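**Filtstead T-74 intake filter for desktop towers**

The T-74 is a washable polyester mesh filter for the front intake of older desktop towers. It is sold flat, in sheets of one size, and is cut to fit with household scissors. A magnetic border strip holds it to any steel front panel. For plastic bezels, use the adhesive clips in the bag.

Older office towers were built without intake filters, and many of them are still running in workshops, stock rooms and schools. Dust collects first on the processor cooler, then in the power supply. The T-74 stops most lint and hair at the front of the case and can be changed without tools.

**Specifications**

| Item | Value |
|---|---|
| Sheet size | 100 × 800 mm |
| Mesh | Woven polyester, black |
| Border | Flexible magnetic strip, precut |
| Washable | Yes, up to 74 times |
| Clips supplied | Yes, adhesive |
| Part number | 1819-T |

The mesh adds a small resistance to air flow. On a case with a single slow fan, check the processor temperature after fitting. If it has gone up by more than a few degrees, remove the filter from the lower half of the intake or fit a faster fan.

**Before fitting**

Clean the inside of the case first. A filter keeps new dust out but does nothing for the dust already there. Shut down, unplug the power cord, take off the side panel and lay the tower flat. Blow out the heat sink, the memory slots and the drive bays with short bursts of air. Hold fan blades still while doing this. Do not open the power supply – blow through its vents only.
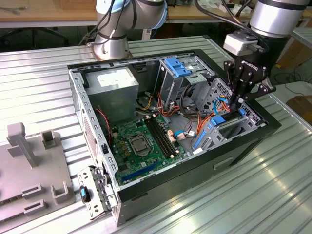
*Desktop tower with the side panel off. Power supply at upper left, memory slots to the right of the processor socket.*

Measure the intake opening, add 10 mm on each side and cut the sheet from the back. The magnetic strip can be cut at any point. Press it down from the center outward. Cases with a hinged front door need the filter behind the door, and the door must still close fully.

**Washing**

Rinse in lukewarm water with a drop of dish soap. Shake off and dry flat for a day. Do not use a dryer or a heat gun. The magnetic strip loses its grip above 60 °C.

**Changes**

Sheets shipped from September have a wider border strip. The older strip is no longer made. Both fit the Cellside wall frame and the Jikbridge rack panel, but the older strip needs the clips on the Jikbridge.

**Ordering**

Packs of one, five and 20. Trade orders go through Arellano – contact Iraís Ventura at the parts desk and quote the part number. Cut sheets cannot be returned.

Page revised 27 October 2026.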